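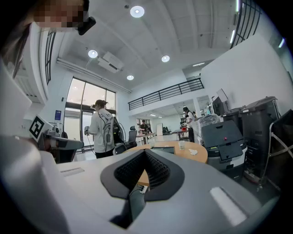 Been using the Melley hand-held gripper for data collection since February, 18 of us sharing 4 units, so take this as a heavy-use review. Quick notes because I have a session at 2.

Good stuff first. The mesh insert in the jaw pad. Love it. Our old Estia had smooth rubber and anything glossy slid right out. Much less of that now. Pads swap without tools, takes a minute once you've done it a few times.

Weight is OK. Not great. My wrist is done after 200 grasps, Palesa Gumede goes longer but she climbs. Backpack unit is comfy enough, straps could be wider.

Now the gripes. The cable down by the slot. Thin, and the little white connector works itself loose if you turn the thing fast. Lost most of a morning to that before Wafula Massawe put a dab of hot glue on his. Melley support answered in a day, nice people, no real fix yet.

Jaw travel feels short next to the Estia. Cups fine, wide boxes no. Tracking has been solid for us, drops out only when the sun comes thru the big windows late afternoon.

Spare pads are $166 a set. Ouch. First set lasted six weeks.

Would I buy again? Yes for small objects. For bigger stuff keep the Estia, we did. Four stars, would be five with a decent conector.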